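Open Day at the Guvomow Textile Care Hall
Visit report, Tuesday afternoon

The Guvomow hall opens to visitors once a season. I went in June, on the second tour of the day, with a group of 8. Guvomow takes in returned and donated clothing, sorts it, and sends it on to shops. The tour lasts 100 minutes and starts in the receiving area, where bags from the Rebelo collection points are opened and emptied into bins by fabric type.

From there we went through to the folding section. Everything is worked on white boards, one or two garments at a time, and the cloth arrives in whatever shape it left the bin.

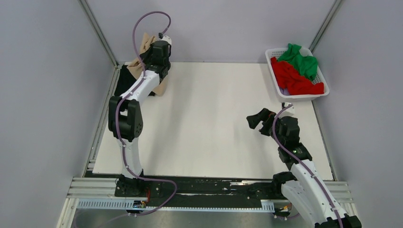
Dark and light pieces are supposed to be separated before they get this far, but mixed lots still come through. Our guide said that knit cotton takes the most care. It stretches if it is pulled from one corner, and a crease pressed in at this point will still be there when the shirt reaches the shelf.

The standard for T-shirts is printed on a card by the door. Lay the shirt flat, smooth the body, bring in the sleeves, then fold to the width of a Nusenetti shelf divider. There are 7 steps in all. I tried it at the visitors' table and got a passable result on my third shirt — the sleeves were the hard part. 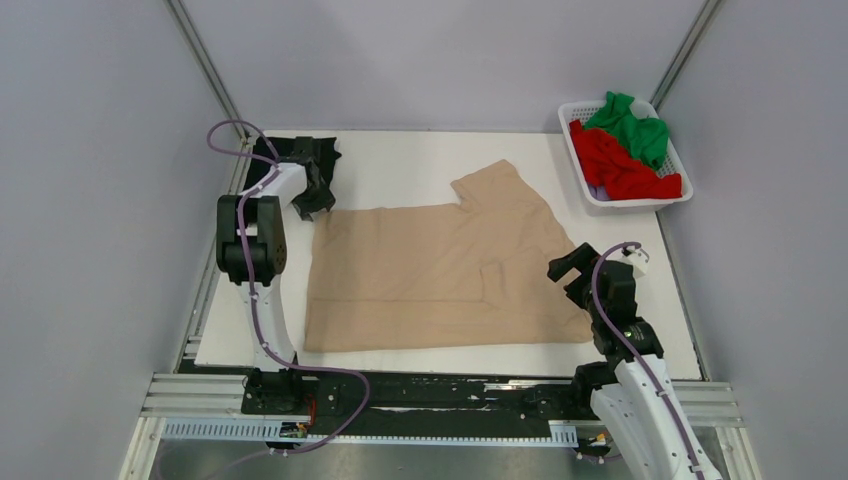 Packing and dispatch

Folded items go into cartons of 100, which are labeled and stacked for the Evosus truck. The packing room was quiet when we came through, and we had only a few minutes there. Questions were taken at the end, mostly on what happens to stained clothing (it is cut up for rags).

Entry is free, but places must be booked. Parking is behind the building, and the nearest bus stop is across the road.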